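Learning to fold, slowly

Feb 24, 2026
By the Davham club blog writer

I promised to write after every club evening and I missed the last two, sorry. We were busy with the laundry task, and when I came home I was too tired to write in English.

For new readers: our student club in Davham is preparing for the open day in Anport, which is in March. Each team chose one household job for two robot arms. The other teams took pouring and sorting. We took clothes, because we thought it would be easy. I did not know then how difficult a piece of cloth is. A cup has the same shape every time you look at it, but a shirt has a new shape after every touch.

We drive the arms by hand and record what they do, and later the program learns from the recordings. Now we have 152 recordings. The team from Ó Riain, who did a similar project before us, told us they needed 3,000. I try not to think about this number too much.

The yellow one is our most difficult piece. It is bright, so the cameras find it well, but it likes to turn into a rope when both grippers hold it.

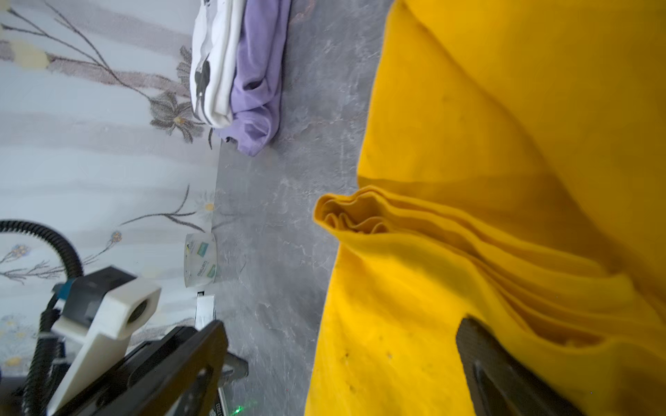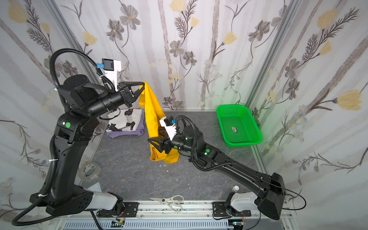
The yellow garment, from a camera on the arm and from the camera that sees both arms.

My own part is the grippers. The closing force is a value from zero to 255, and I spent a whole evening only on this. When the value is too high, the fingers pull the cloth into small hard wrinkles. When it is too low, the cloth slides out as soon as the arm goes up. I wrote down 11 different settings in my notebook and I am still not sure which one I prefer.

The second problem is the order of the movements. If both arms lift at the same moment, it is fine. If one is a little late, the cloth turns. We now count aloud before we lift, which sounds silly but helps.

Next time we will try to lay it flat first and then take the corners. I also want to ask the Florkulthorpe group how they mark the corners in their data.

Recent posts
Why our first gripper fingers were too smooth
A visit to Florkulthorpe
How I learned to solder (badly)
Choosing a task for Anport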